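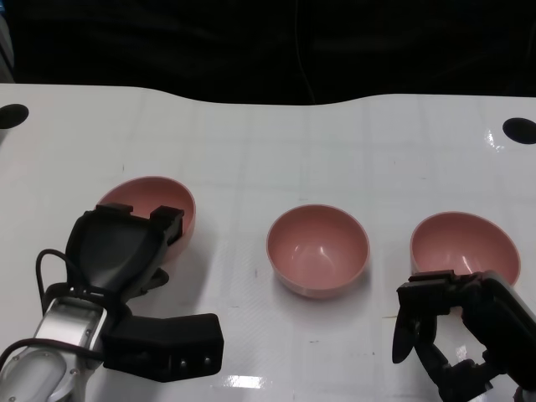

## 4 桌面、夹爪与头部相机的装调

本章接在第三章“立柱与双臂安装”之后。开始之前，两条手臂应当已经固定在立柱横梁上，关节编号已经写好，急停按钮也试过。没有做完这些的，请先回到第三章。

本章内容按 Plulmont 共享工坊里那台双臂台架编写。在家里搭的话，尺寸可以改，顺序不要改。夹爪控制板用的是 Ekusholm，上位机软件是 Hiriston，菜单名称以 Hiriston 中文界面为准。用其他控制板的，4.3 节的接线部分不适用，4.4 节以后照做即可。

### 4.1 需要准备的东西

- 白色桌面板，朝外一侧倒过角
- 黑色背景布和挂杆
- 同色同款的碗三只，塑料或硅胶的都行，不要用陶瓷
- 内六角扳手一套，小号十字螺丝刀
- 美纹纸胶带、铅笔、钢直尺
- 扎带、魔术贴绑带
- 中强度螺纹胶
- 打印好的标定板，贴在硬板上
- 无绒布和清洁用酒精

标定板不要用订书钉固定，也不要覆膜。覆膜以后反光，软件经常找不到角点。

### 4.2 桌面与背景

1. 把桌面板放到支架上，先不要拧紧。用水平尺分别沿左右方向和前后方向检查，在支脚下垫薄片找平。
2. 从立柱中心线往前量，桌面近端到立柱的距离控制在 80 mm。太近，手臂收回时肘部会碰到桌沿；太远，碗放在桌面远端时夹爪够不着。
3. 对角拧紧四颗桌面固定螺丝。拧紧后再查一次水平，薄片可能被压走。
4. 用无绒布蘸酒精擦桌面，擦完晾干再贴胶带。
5. 挂背景布。布的下沿要低于桌面远端，桌面和布之间不要露出后面的墙、架子或窗。
6. 把背景布后面的电线收到一侧扎好。实在收不走的，换成黑色的线。

> **注意**
> 亮面桌板会映出顶灯。位置固定的反光一般不影响使用，亮斑正好落在放碗的位置时，碗的底边容易检测不出来。可以关掉正上方那一排灯，或者给灯加柔光罩。不要往桌面上喷哑光漆，喷过的表面摩擦力变大，碗推不动，第五章的参数就全部要重调。

桌面上的小黑点多半是磨屑或者粘上去的灰，每次开机前擦一遍。擦不掉的划痕和斑点不用处理，在软件里重新拍一张空桌面底图就行（见 4.6 节）。

### 4.3 夹爪安装与走线

左右夹爪的零件大部分通用，指座分左右，背面刻有 L 和 R。装反了也能拧上，但是手指闭合时会错位。

1. 断开总电源，等控制板上的指示灯全部熄灭。
2. 把手腕关节转到零位。手臂上的刻线应当对齐，对不齐的先按 3.5 节回零。
3. 将夹爪底板贴到腕部法兰上，先用手拧入全部螺丝，再按对角顺序用扳手拧紧。
4. 每颗螺丝点一小滴螺纹胶。胶不要流到轴承缝里。
5. 装手指块，三颗圆头小螺丝依次拧紧。螺丝头要与表面贴平，翘起来的螺丝会刮到碗沿。
6. 贴指垫。旧垫子要撕干净，残胶用酒精擦掉，否则新垫子几天就会卷边。
7. 插上夹爪线缆，听到卡扣响。
8. 线缆绕手腕留一个松弛的圈，再用魔术贴绑在前臂上。

> **当心**
> 留圈的大小要按手腕转到极限位置来定。留得太小，腕关节转到底时会把插头拽松；留得太大，线圈会挂住碗沿或者另一只手臂。绑好以后，在断电状态下用手把腕关节从一端慢慢转到另一端，来回两遍，眼睛看着线。

不要用扎带直接勒在金属前臂的棱上。工坊第一版台架就是这样磨破了线皮，Tamás Vörös 后来把所有活动段都换成了魔术贴，扎带只用在立柱和横梁这类不动的地方。

接到 Ekusholm 控制板时，左夹爪插 A 口，右夹爪插 B 口。两个口的插头形状相同，插错不会烧板，但左右动作会互换。上电后第一次点动务必用最低速度。

### 4.4 头部相机

头部相机装在立柱顶端的支架上，朝前下方看桌面。

1. 把相机装进支架，两侧螺丝拧到能用手扳动、松手不下垂的程度。
2. 打开 Hiriston，进入“设备 → 头部相机 → 预览”。
3. 调整俯角，初始值取 58 度。
4. 看预览画面：桌面应占去大部分，远端边缘完整可见，上方留一条背景布。两只夹爪在工作位置时，从左下和右下进入画面。
5. 左右不对称时，先松开支架底座再转动，不要硬掰相机。
6. 拧紧两侧螺丝，再次确认画面没有跑动。
7. 关闭自动曝光和自动白平衡，点“锁定当前值”。

预览里桌面远端看上去有些弯，属于镜头畸变，桌板本身是直边的也会这样。完成 4.5 节的标定后，勾选“显示校正后图像”，边缘会变直。抓取程序用的是校正后的坐标，原始预览弯一点没有关系。

> **注意**
> 自动曝光没有关掉，是首次装调时最常见的问题。夹爪是黑色的，一伸进画面，相机就会把整体亮度提上去，白桌面随即过曝，碗的浅色边沿跟桌面混在一起。表现为夹爪收起时识别正常，一靠近就丢目标。

### 4.5 标定

标定需要两个人，一人移动标定板，一人看软件。熟练以后一个人也能做，时间要长一些。

1. 两条手臂回到收起位置，桌面清空。
2. 在 Hiriston 中选择“标定 → 头部相机内参”。
3. 把标定板平放在桌面中央，等软件显示绿色框，按“采集”。
4. 依次移到左前、右前、左后、右后，每个位置采集一次。
5. 将板的一侧垫高，重复上一步。
6. 点“计算”。结果为红色时，删掉误差最大的两张，补采后重算。
7. 选择“标定 → 手眼”，按提示让左臂带着小标定板走完全部预设点，再换右臂。
8. 保存，文件名写上日期和操作人。

手眼标定过程中手臂会自动运动。身体和手离开桌面范围，头发长的扎起来，另一个人把手放在急停按钮旁边。

标定做完以后，不要再碰相机支架。搬动台架、更换桌板、拆过任何一只夹爪，都要重新做手眼标定。只换指垫的不用重做。

### 4.6 放碗与首次试夹

试夹用三只碗，左右横排在桌面中部。三只碗颜色相同，正好可以检查软件是否按位置而非颜色来编号。粉色、浅蓝、浅绿的碗都试过，识别没有明显差别；白碗不行，跟桌面分不开；透明碗也不行。

1. 桌面清空，点“底图 → 重新拍摄”。
2. 用铅笔和美纹纸标出三个放碗位置。中间一个对准立柱中心线，相邻两个位置中心相距 300 mm。
3. 放上三只碗，碗口朝上，拿掉美纹纸。
4. 在软件里点“检测”。应出现三个圆圈，从左到右编号为一、二、三。
5. 速度设为最低，力度设为“软”。
6. 选左臂，目标一号碗，点“接近”。夹爪应停在碗沿外侧，手指与碗之间留有空隙。
7. 选右臂，目标三号碗，同样点“接近”。
8. 两侧都没有问题后，再点“闭合”。看指垫与碗壁接触的位置，应在碗沿稍下方。
9. 点“张开”，然后“后退”。碗应留在原地，位置变化不大。
10. 二号碗先不动。它处在两条手臂都能够到的区域，必须等 4.7 节的互锁设置做完再试。

> **当心**
> “接近”时夹爪压到碗沿，应立即松开运行键，不要等它走完。压住碗沿继续下行，轻则碗翻，重则指座螺丝松动。出现这种情况，先检查高度偏移，默认值对深碗偏低。

碗壁是圆弧形的，夹爪推得太快时碗会转着滑开。左臂从外侧靠过去，手掌板向碗倾斜一点，比垂直向下伸要稳。右臂的弯指从碗的前方下来，落点偏了容易把碗往后推，可以在“姿态微调”里把前后偏移一格一格地加，每加一格重试一次。

### 4.7 双臂互锁

1. 进入“安全 → 共享区域”，点“新建”。
2. 在桌面俯视图上框出二号碗及其四周，左右各留出一只夹爪的宽度。
3. 规则选“单臂占用”，等待方式选“原地停止”。
4. 保存并重启运动服务。
5. 让左臂进入共享区域并停住，再命令右臂前往二号碗。右臂应在区域外停下，界面显示“等待”。
6. 左右交换，再试一遍。

两遍都通过，才可以把速度调到中档。有一遍没通过，就不要继续。常见原因是重启运动服务那一步漏掉了，界面上显示的是新区域，实际运行的还是旧设置。

互锁只管两条手臂之间的避让，不管人。台架通电时不要把手伸进去扶碗，先按暂停，等两侧指示灯变黄。

### 4.8 连续运行前的检查

连续运行指不间断的夹取放下循环，多用来测指垫寿命。工坊的规定是，按下“循环”之前由本人把下面各项过一遍，再在台架旁的记录本上签名。

- [ ] 桌面已擦，底图已更新
- [ ] 背景布没有掉下来，布后没有人走动的通道
- [ ] 两侧手腕线圈没有挂住东西
- [ ] 手指块螺丝没有松动
- [ ] 指垫没有翘边
- [ ] 曝光和白平衡处于锁定状态
- [ ] 急停按过一次，确认能断电，已复位
- [ ] 循环次数已设上限

指垫按约 2,000 次夹取更换一次，卷边或者变硬的提前换。左右一起换，只换一侧会让两边的夹持力度对不上。

### 4.9 常见问题

| 现象 | 先查 | 处理 |
|---|---|---|
| 只检测到两只碗 | 反光、夹爪遮挡 | 夹爪后退后再检测；调整顶灯 |
| 空桌面上出现圆圈 | 底图过旧、桌面有污点 | 擦桌面，重拍底图 |
| 左右动作互换 | A 口与 B 口 | 断电后对调插头 |
| 夹爪闭合时错位 | 指座背面 L、R 标记 | 拆下换边，重做手眼标定 |
| 所有碗都偏向同一侧 | 相机支架是否被碰过 | 重新调俯角，重做标定 |
| 手腕转动时夹爪掉线 | 插头卡扣、线圈长度 | 重插，放长线圈 |
| 右臂一直显示“等待” | 左臂是否仍在共享区域 | 将左臂退回收起位置 |

被部分遮住的碗，检测圆圈会偏小或者偏向露出的一侧，不是故障。程序在“接近”之前就已经记下碗的位置，之后不再更新。想让它边走边更新的，可以打开“跟踪”选项，目前只在低速下可靠。

### 4.10 关机与收尾

1. 两条手臂回到收起位置，夹爪张开。
2. 退出 Hiriston，等手臂抱闸的声音响过再断总电源。
3. 碗叠好放回台架下层，不要留在桌面上。
4. 盖上相机镜头盖。
5. 在记录本上写明夹取次数、改过的参数和没有解决的问题。

改过默认参数的，另存一份，不要覆盖名为“Ndlovu”的那份配置，工坊所有台架都从它恢复。恢复方法见附录二。螺丝规格和指垫的打印文件由 Xuelian Fu 维护，缺件写在记录本最后一页，每周四补料。

下一章：叠放与倒料动作的参数设置。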